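Treltach laundry basket, white plastic

Needed a basket for the small bathroom stuff, the old one split down the side in November. Got the Treltach one. Rectangular, holes all over the sides, slot handle at the end. Light, easy to rinse out.

Good: towels don't get that musty smell. Handle slot fits my whole hand, no sharp edge. Wipes clean.
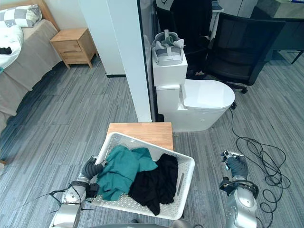 White basket on the stool, teal and black stuff inside.

Bad: rim flexes if you overfill it. I had 13 pounds of wet towels in once and it bowed alot. Also no lid. My sister has the Clollberg, stiffer but heavier and she hates the handles.

Paid 30 dollars, bit much for plastic. Would still buy agian, maybe the bigger size. Four stars.

Ya-wen Tse
January 25, 2019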